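**Wanted: one cheerful person to help me keep a big old living room in order (Nandthorpe, part-time)**

23/03/2019

Hi! I'm Maarja, and I run Kivi, a small guesthouse with one very large, very popular living room. Everybody ends up in there after dinner, and I love that, but by morning it needs some attention, and I've been doing it by myself since Dace Uibo left us in February to go back to school (we miss you, Dace!).

So I'm looking for somebody to come in for 15 hours a week, mornings, starting at 11 and finishing when lunch is over. You'd be working with me and with Prapai Thongdee, who does the kitchen and has very firm opinions about dish towels.

What the job mostly is:

- picking up cans, snack bags, cups and whatever else got left on the coffee table and under it
- sorting the recycling (cans go in their own bin, and please shake out the last drops first)
- wiping and buffing the tabletop, which is polished so high you can just about do your hair in it
- plumping cushions and vacuuming the sofa, including down the back
- dusting the carved bits, the gold trim and the tassels, gently, with the soft brush

I should say something about the furniture. It's old-fashioned and a bit grand, lots of dark wood and curly arms and flowery upholstery, and it came with the house. My aunt Rūta Šimkus picked it all out and she still visits, and she still checks! No spray polish straight onto the wood, ever. Put it on the cloth. If you've looked after nice furniture before, wonderful, but I'm happy to show you. 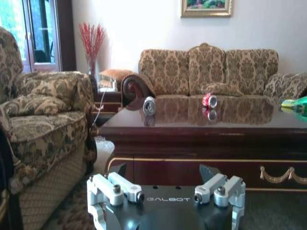

Crushed cans are fine to go straight in the bin, by the way, so don't bother straightening them out. We save them up and Uldis Sproģis takes them to the recycling place when he has the van. The snack bags are regular trash. Watch for crumbs when you lift one, they go everywhere on a shiny surface and then you're buffing twice.

You don't need any experience or a car (the bus stops at our gate). You do need to be okay with stairs, with a vacuum cleaner that has its moods, and with Isa, our cat, who thinks the middle of the sofa is hers. Pay is 400 every 2 weeks, plus lunch, and Prapai's lunches are a real perk, believe me.

If this sounds like you, drop a note through the door at Kivi or come by any morning and ask for me. Tell me a little about yourself and which mornings you can do. I'd like you to try one morning first, paid of course, so we can both see how we get along. Students, retirees, parents with kids in school, all welcome!

Maarja Laur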